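Home | Units | Handouts | Workshop bookings | Contact

Filed under: Textile Care and Domestic Practice

Last updated: 02/04/2022

Handout 6: Sorting, Checking and Folding Heavy Knits

Prepared by Siriporn Sangkhawat. Folding section revised by Vandana Yadav.

1. Scope

This handout covers sweatshirts, hooded tops and other garments in brushed or fleece-type fabric. Shirts and woven trousers were dealt with in Handout 5. Wool jumpers are in Handout 7 and should not be folded by the method given here, as the sleeves are treated differently.

Bring the handout to the practical in the Parwood room. You will also need a lint brush, small scissors and your garment record sheets.

2. Fabric weight and what it means for folding

Knit fabric is sold by mass per square metre. For this unit we use two working bands:

Light: under 200 g per square metre. T-shirts and thin long-sleeved tops. Folds flat and holds a crease.

Heavy: 300 g per square metre and over. Most lined hoodies and winter sweatshirts. Springs back at the fold and will not hold a crease without weight on top.

Anything between the two is folded as light if it lies flat after one pass of the hand, and as heavy if it does not. Write your decision on the sheet. Marks are given for the reasoning and either answer can be accepted.

A heavy knit takes up much more drawer depth than its mass suggests. The air held in the brushed inner face accounts for most of this. Pressing by hand removes some of it for a short time. Storing under load flattens the pile and is not recommended for more than one season.

3. Choice of surface

A table is preferred. Many households do not have a clear table of sufficient size, and the bed is the usual substitute. It has two drawbacks:

(a) The surface gives under the hand, so the fabric cannot be smoothed fully. Work in short strokes from the centre line outwards.

(b) The garment tends to slide or hang over the side. Fabric hanging over the edge pulls on the remainder and the fold goes out of square. Draw the whole garment up on to the mattress before the first fold.

A patterned bedspread does no harm, but fluff is harder to find against it. Use a plain sheet underneath if the garment is pale. With dark garments the contrast is normally good enough.

4. Checking before folding

The check is done with the garment spread out, outer face up, then repeated on the reverse. Allow the fabric to settle before starting.

Lint. Dark fleece shows every light fibre. Brush in one direction only. Rubbing back and forth works the lint into the surface.

Seams. Run a finger along each seam from one end to the other. On heavy knits the seams are often double-stitched and stand up as a ridge, so a fault can be felt before it is seen.

Loose threads. Do not pull. A thread standing up from a seam may be a cut end left from manufacture or the start of a run. Hold the seam flat on both sides and look at the next few stitches. If these are sound, trim the end close. If they are not, put the garment aside for mending.

Bunching. Where fabric gathers at the end of a seam, open it out by holding the cloth on either side of the gather and easing it apart. Fraying inside the gather is recorded as a fault even when the seam itself is closed. 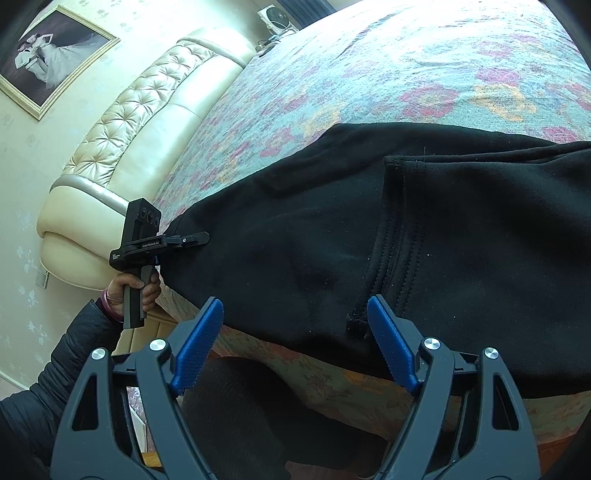

Figure 6.1. Black fleece-like garment spread on a bed: raised double-stitched seam, with crumpled fold at the lower end. Note lint and the short loose thread near the top of the seam.

The position of a gather matters for the next stage. A fold line should not be placed across it – the thickness there will tilt the stack.

5. Folding sequence

1. Face down, hood (if any) laid flat over the upper back.
2. Smooth from the centre to the side seams.
3. Bring one side in by a third, sleeve laid straight down along the body.
4. Repeat for the other side. The sleeves should lie next to each other without overlapping.
5. Fold the hem up to the middle of the body.
6. Fold again to meet the neckline and turn over.

For drawers under the standard Stamance depth used in our storage exercise, replace steps 5 and 6 with a loose roll from the hem.

6. Record sheet

Use sheet 938 for each garment. Enter fabric band, surface used, faults found and fold method. Faults are entered by location first, then type, e.g. "left side seam, lower end – fraying". Sheets without a location will be returned.

7. Reading before the September block

Pongsiri course reader, chapter on knitted structures. The section on yarn count may be skipped.

Drelta storage notes, first part only.

Completed sheets go in the tray outside the Parwood room.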